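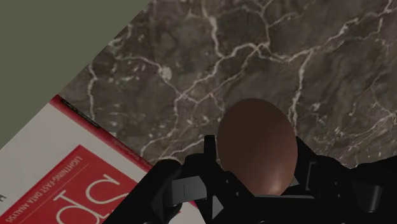
갈색 달걀 하나.

댓글창을 다시 열었습니다. 닫아 둔 지 꽤 되어서 설정 메뉴가 어디 있는지도 까먹었더라고요. 한참을 헤매다가 결국 검색까지 해서 찾았습니다(제 블로그인데 말이죠).

오래 오신 분들은 아시겠지만 예전에는 글마다 댓글이 달렸어요. 많을 때는 글 하나에 40개씩 달리기도 했고, 저는 그걸 아침마다 커피를 내려 놓고 하나씩 읽었습니다. 답글을 다는 데 글 쓰는 것만큼 시간이 걸리는 날도 있었지만 그 시간이 참 좋았어요. 그러다 광고 댓글이 몰려오기 시작했지요. 어느 주말을 여행으로 비우고 돌아왔더니 승인 대기 목록에 2236개가 쌓여 있었습니다. 운동화, 대출, 알 수 없는 키릴 문자, 그리고 "정말 유익한 글입니다 잘 보고 갑니다"로 시작해서 링크로 끝나는 것들. 그날 전부 지우고 댓글 기능까지 통째로 꺼 버렸습니다. 며칠만 꺼 둘 생각이었는데 그대로 몇 해가 갔네요.

마음을 바꾸게 된 건 에일린 덕분이에요. Aileen Barredo라고, 예전에 제가 빵 반죽 이야기를 쓰던 시절부터 글을 읽어 주던 친구인데, 얼마 전에 긴 메일을 보내왔습니다. 제가 가을에 쓴 도서관 글을 읽고 할 말이 있었는데 글 밑에 쓸 자리가 없어서 메일 주소를 찾아 헤맸대요. 소개 페이지 맨 아래, 그것도 회색 작은 글씨로 적어 놓았으니 찾기 힘들었을 겁니다. 메일 끝에 이렇게 적혀 있었어요. "나만 읽기에는 아까운 이야기들이 다른 독자들한테도 있을 것 같아." 그 말이 며칠 동안 머릿속에서 떠나질 않더라고요.

그래서 1월 내내 저녁마다 조금씩 손을 봤습니다. 먼저 댓글 도구를 골랐는데, 처음 써 본 건 Flasus였어요. 화면이 예쁘고 글씨도 시원시원해서 마음에 들었는데, 댓글을 쓰려면 꼭 회원 가입을 해야 하더군요. 저희 어머니도 가끔 들어오시는데 가입 화면에서 분명히 포기하실 것 같아 그만두었습니다. 지금 달아 놓은 건 Nitard라는 작은 도구예요. 이름만 적으면 바로 쓸 수 있고, 메일 주소는 적고 싶은 분만 적으면 됩니다. 첫 댓글은 제가 확인한 뒤에 올라가고, 두 번째부터는 바로 올라가요. 그러니 처음 쓰신 글이 안 보인다고 놀라지 마세요! 제가 저녁 설거지를 끝내고 나서 꼬박꼬박 들여다보겠습니다.

설치하는 동안 옛날 댓글을 되살릴 수 있는지도 알아봤어요. 백업 파일이 외장 하드에 있긴 있었는데, 형식이 워낙 오래돼서 그대로는 안 읽혔습니다. 하룻밤을 꼬박 붙잡고 있다가 Farka라는 변환 프로그램을 찾아서 겨우 열었고, 광고를 걷어 내고 나니 사람이 쓴 댓글이 410개 남았습니다. 하나하나 읽느라 새벽 두 시를 넘겼어요. 지금은 연락이 끊긴 분 이름도 있고, 제가 답을 못 드린 질문도 있고(김치찌개에 설탕을 넣느냐고 물으신 분, 저는 안 넣습니다), 제 맞춤법을 고쳐 주신 분은 세어 볼 엄두도 안 났습니다. 이 댓글들은 원래 글 아래에 다시 붙여 두었어요. 혹시 본인이 쓰신 글을 내리고 싶으시면 편하게 말씀해 주세요. 그날 바로 지우겠습니다.

하는 김에 다른 것도 조금 정리했습니다. 카테고리가 13개나 있었는데 그중 절반은 글이 한두 편뿐이라 합쳤어요. '생각'과 '잡생각'이 따로 있었던 건 지금 봐도 이유를 모르겠습니다. 옆쪽에 있던 방문자 숫자도 뺐어요. 저는 그 숫자를 보면 꼭 그날 글을 어떻게 쓸지부터 흔들리는 사람이라서요. 대신 그 자리에 메일 주소를 큼직하게 적어 놓았습니다. 에일린, 보고 있지?

글자 크기도 한 단계 키웠습니다. 휴대폰으로 보시는 분들은 줄이 좀 달라 보일 텐데, 혹시 너무 크다 싶으면 알려 주세요. 제 눈에는 딱 좋은데 제 눈을 기준으로 삼아도 되는지 요즘 자신이 없어요. 오래된 글 몇 편은 줄바꿈이 이상하게 벌어져 있던데, 그건 보이는 대로 고치는 중입니다.

한 가지만 부탁드릴게요. 댓글은 길어도 좋고 짧아도 좋고 글 내용과 아무 상관이 없어도 괜찮은데, 다른 분 댓글에 날을 세우는 글은 제가 조용히 내리겠습니다. 예전에 한 번 그런 일이 있었고, 그때 제가 머뭇거리는 사이에 자주 오시던 분 한 분이 발길을 끊으셨어요. 그게 아직도 마음에 걸립니다.

다음 글은 Võ라는 작은 국숫집에 다녀온 이야기예요. 초안은 진작 써 놓았는데 자꾸 길어져서 반으로 나눌까 고민하고 있습니다. 4월쯤에는 독자분들이 댓글에 남겨 주신 질문만 모아서 답하는 글도 써 보고 싶어요. 궁금한 게 있으시면 아래에 적어 주세요. 김치찌개 질문도 계속 받습니다.

1월 31일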